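Storage Corner, Bay W – Walk-Through Checklist
Checked by: Esperanza Gallagher, 2024-07-30

1. Shelving fixed to wall – OK. I leaned on it. It ignored me.

2. Bins pushed fully back – OK. Labels still due from Dukeck, who promised them in April.

3. Tabletop clear of cups – OK. Please keep it white. The last stain cost me an afternoon and half a bottle of Plukeno.

4. Cables clear of shelf fronts – FAIL. Ivy is for garden walls. Clip them by Friday's standards, meaning properly.
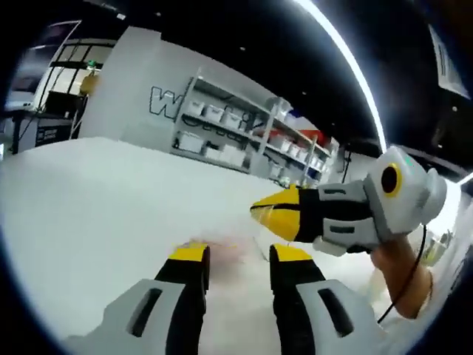
5. Walkway clear – OK, two people can pass if they like each other.

Recheck item 4 in 2 weeks.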